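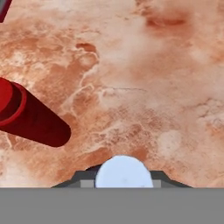 Sisix asked for 1000 simulated episodes by the end of September, and we have kept 780. Fernanda Morais built the generator, and I have been the one in the group complaining about it. My complaint is with the surfaces. She swaps in a new texture for every run on the theory that a policy which has seen enough odd tabletops will stop caring about them. Perhaps. A glossy red cylinder on blotchy salmon and orange marbling is certainly odd, but I have yet to meet a bench that looks like it, and the ones at Molturari are plain grey. Red on orange is at least a fair test of whether the thing can find an edge.

Babak Ghasemi trained on the first batch and got a good score, in simulation, on more of the same. I would like to see the score on the real arm before anyone puts it on a slide.

Notes on the set: wrist view only. Texture, light and object pose are redrawn at the start of each episode. Episodes under 5 seconds are thrown out, as are those where the object starts out of reach. Ansari wants 6 more object shapes added, which I think is premature while we can't say what the cylinders have taught it.

Next upload is on Sunday, if the render queue clears.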